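Section 4: Moving In

This section covers taking an old desktop computer out of retirement and setting it up as a household file server running Doris. If you have not yet read Section 3 (Choosing a Machine), go back and read it, particularly the part about laptops with swollen batteries.

4.1 Before you start

You will need:

The old computer, with its power cord
A monitor and keyboard, on loan for one evening
A network cable long enough to reach your router
A USB stick with the Doris installer on it (see 2.3)
A second drive for backups, at least as big as the first

Copy anything you want to keep off the old computer now. The installer erases the whole drive. It asks you twice, politely, and then it does it. Elspeth Kerr, who wrote the first version of this guide, lost a folder of wedding photos between the first question and the second. It wasn't her wedding, which made it worse.

4.2 Cleaning and memory

1. Shut the computer down and unplug it from the wall. Hold the power button for a few seconds to drain what's left.

2. Take it somewhere you don't mind getting dusty. The kitchen is a popular choice and a bad one.

3. Lay the case on its side and remove the side panel. If the screws have been painted over, you have our sympathy.

4. Blow out the dust with short bursts of canned air. Hold the fan blades still with a finger while you do it.

CAUTION: Do not use a household vacuum cleaner inside the case. Static can kill a board, and the nozzle will eat a screw you need.

5. Touch bare metal on the case before you handle any memory. Doris will start with 2 gigabytes and sulk. Give it more if you have it.

6. Press each memory stick straight down until the clips close. It takes more force than feels decent.

NOTE: Mixed memory sometimes works. If the computer beeps at you and refuses to start, it has given its opinion.

4.3 Installing

1. Plug in the USB stick, the monitor, the keyboard and the network cable.

2. Start the computer and press the boot menu key. This is F12, F10, F8, Esc or Delete, depending on who built the machine and what sort of day they were having.

3. Choose the USB stick, then "Install Doris."

4. Pick a name for the server. Keep it short. Fergus Chisholm named his after a Norse god and now has to spell it over the phone to his mother.

5. Set a password and write it on paper. Put the paper in a drawer, please, and not on the front of the server.

6. Wait 30 minutes. The progress bar stops at 97 percent for a good part of that. Leave it alone.

4.4 First login

1. From another computer on your network, open a browser and type the address shown on the server's screen.

2. Log in, go to Shares, and click Add.

3. Give each person in the house a folder. Give yourself the one called Admin.

4. Go to Backups, choose the second drive, and pick a nightly time. Avoid the hour when somebody is streaming a film.

CAUTION: A backup drive inside the same case will not survive a flood any better than the server will. See Section 6.

If the page won't load, check the network cable at both ends, then check that it's the right cable.
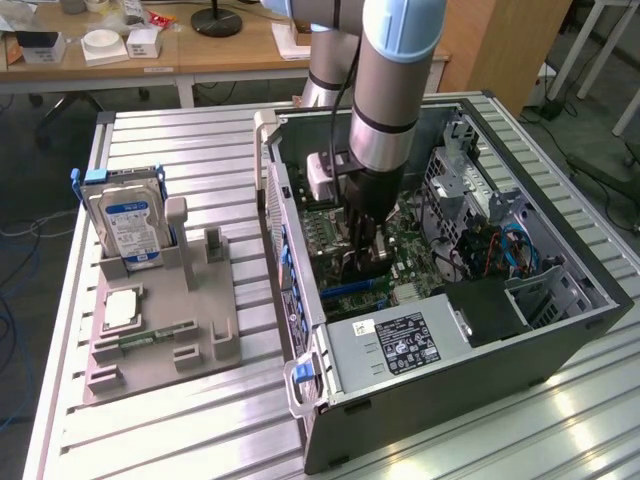 Once the first backup has finished, return the monitor to its owner and put the server where it can breathe. Cupboards are fine if the door stays open. Section 5 deals with printers, and we suggest starting it on a different day.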